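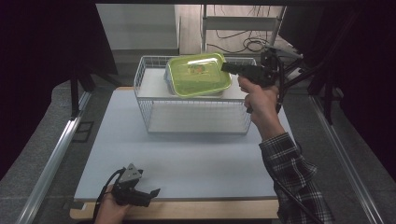 Frischhaltedose mit grünem Deckel auf einem zweistöckigen Drahtkorb.

Frischhaltedosen ordnen und im Korb aufbewahren

Wer Reste einfriert oder Essen mit zur Arbeit nimmt, hat meist mehr Dosen im Schrank, als hineinpassen. Oft fehlt dann gerade der Deckel, den man braucht. Die folgende Anleitung zeigt, wie man den Bestand einmal durchsieht und danach in einem Drahtkorb mit zwei Ebenen unterbringt. Das dauert einen Vormittag, bei kleinen Haushalten weniger.

Was Sie brauchen

Einen Drahtkorb mit fester Ablage oben
Einen freien Tisch
Ein Maßband
Spülmittel, Natron und ein weiches Tuch
Einen Karton für alles, was aussortiert wird
Wasserfeste Etiketten oder Malerkrepp und einen Stift

Schritt 1: Alles ausräumen

Räumen Sie sämtliche Dosen und Deckel auf den Tisch, auch die aus dem Kühlschrank, die gerade leer geworden sind. Dosen in der Arbeitstasche oder im Auto gehören dazu. Arbeiten Sie auf einer hellen, glatten Unterlage, darauf sieht man Risse in durchsichtigem Kunststoff besser als auf einer dunklen Arbeitsplatte.

Schritt 2: Deckel zuordnen

Setzen Sie jeden Deckel einmal auf und drücken Sie ihn ringsum an. Ein Deckel, der an einer Ecke wieder hochkommt, gehört entweder zu einer anderen Dose oder ist verzogen. Bei rechteckigen Dosen lohnt es sich, den Deckel um 180 Grad zu drehen, manche sitzen nur in einer Richtung richtig. Was nach dem ersten Durchgang übrig ist, legen Sie zur Seite und probieren es am Ende noch einmal.

Deckel ohne Dose kommen in den Karton. Dosen ohne Deckel kann man behalten, wenn man sie für Schrauben, Stifte oder Samentütchen verwenden will. In die Küche gehören sie dann aber nicht mehr.

Schritt 3: Rand und Dichtung prüfen

Fahren Sie mit dem Finger am Rand entlang. Kerben spürt man eher, als dass man sie sieht. Hat der Deckel eine herausnehmbare Dichtung, lösen Sie diese vorsichtig mit einem stumpfen Holzstäbchen, spülen sie ab und lassen sie ganz trocknen, bevor sie wieder in die Nut kommt. Fest angespritzte Dichtungen bleiben, wo sie sind – hier hilft eine weiche Zahnbürste.

Zum Testen füllen Sie die Dose halb mit Wasser, schließen sie und halten sie über der Spüle schräg. Tropft es, taugt sie noch für Kekse oder Brot, für Suppe nicht mehr.

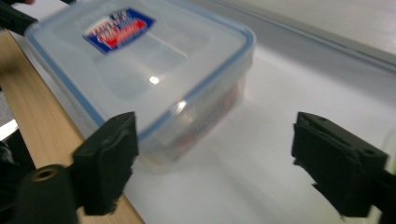

Schritt 4: Aufkleber entfernen

Neue Dosen tragen oft einen Aufkleber auf dem Deckel. Er stört beim Stapeln nicht, löst sich aber irgendwann im Spülwasser und hinterlässt Kleberreste. Legen Sie den Deckel 10 Minuten in warmes Wasser und ziehen Sie den Aufkleber langsam von einer Ecke her ab. Reste gehen mit etwas Speiseöl und einem Tuch weg, danach normal spülen. Keine Scheuerschwämme verwenden, sie machen glänzende Deckel stumpf.

Wenn auf dem Aufkleber Angaben zu Mikrowelle oder Gefrierfach stehen, sehen Sie vorher nach, ob dieselben Symbole auch am Boden der Dose eingeprägt sind. Falls nicht, schreiben Sie sich die Angaben auf.

Schritt 5: Korb ausmessen

Messen Sie die Ablage und die lichte Höhe darunter. Bei meinem Korb von Hanar liegen zwischen unterem Boden und Ablage 12 cm, zwei flache Dosen passen übereinander, eine hohe passt allein. Rechnen Sie einen Fingerbreit Luft dazu, sonst muss man jede Dose herausziehen und bleibt mit dem Deckelrand am Draht hängen.

Schritt 6: Einräumen

Nach unten kommen die Dosen, die seltener gebraucht werden, möglichst gleiche Größen hintereinander. Auf die Ablage kommen die täglich benutzten. Oben stapeln Sie bis zu drei Dosen, höhere Stapel rutschen beim Herausziehen des Korbs.

Ob man die Dosen mit oder ohne Deckel lagert, ist eine Platzfrage. Geschlossen brauchen sie mehr Raum, dafür ist der passende Deckel immer dabei. Ineinander gestellt sparen sie Platz, die Deckel stehen dann hochkant in der unteren Ebene. Geschlossene Dosen müssen vollständig trocken sein, sonst riechen sie nach einigen Tagen muffig. Gegen vorhandenen Geruch hilft ein Esslöffel Natron in warmem Wasser, über Nacht stehen lassen.

Schritt 7: Beschriften

Ein Streifen Malerkrepp an der Schmalseite reicht. Inhalt und Monat genügen, also zum Beispiel "Linsen, Mai". Auf den Deckel würde ich nichts kleben, weil Deckel gleicher Größe schnell vertauscht werden.

Wohin mit dem Aussortierten

Intakte Dosen nehmen viele Sozialkaufhäuser an. Gerissene kommen je nach Gemeinde in die Wertstofftonne oder auf den Wertstoffhof, fragen Sie im Zweifel dort nach. Verfärbungen durch Tomatensoße sind kein Grund zum Wegwerfen, ein Tag am sonnigen Fenster hellt sie meist etwas auf.

Den Korb selbst wische ich alle paar Wochen feucht aus. Im Drahtgeflecht sammeln sich Krümel, die holt man am besten mit einem trockenen Pinsel heraus.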